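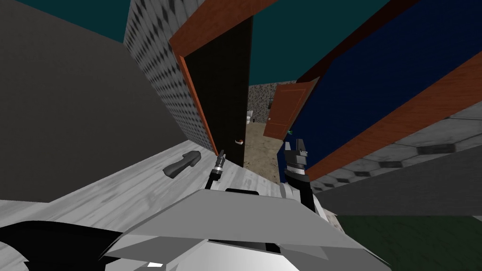

Simulator view: the robot's two grippers, with the open door and the restroom beyond.

7 Dec 2024
Minutes taken by Cameron Swanson

Housekeeping automation meeting, Sonddale site

1. Minutes of the June meeting were accepted with no changes.

2. Simulator work. The Pullari team has run 3,669 practice routes through the model rooms. Of these, 1,124 included a doorway and 228 were stopped by the operator. Most stops were at doors left partly open. The team will keep working on doors before anything else.

3. Jobs and hours. Staff asked whether night shift hours will be cut. Management said no hours change before the trial is over, and that any change after that comes to this meeting first. Staff asked for this in writing. Agreed.

4. Training. Six cleaners have signed up to learn the operator desk. Training is on paid time. Two of them said the desk work is harder on the eyes than they expected and asked for a break every hour. Agreed. The pay grade for operators is still open. Meireles to send a proposal.

5. Restrooms. Cleaners want restrooms kept off the robot's list for now. They do not want it going in while guests are on the floor. Agreed for the length of the trial.

6. Items on floors. Cleaners currently pick up as they go. There was disagreement over whether they should have to clear a room before the robot starts. Left for next time.

7. Supply closet lock is still broken. Work order to be sent again.

Meeting closed.

Related items
Minutes, June meeting
Ikix operator desk: sign-up sheet
Night shift questions and replies
Meireles contract summary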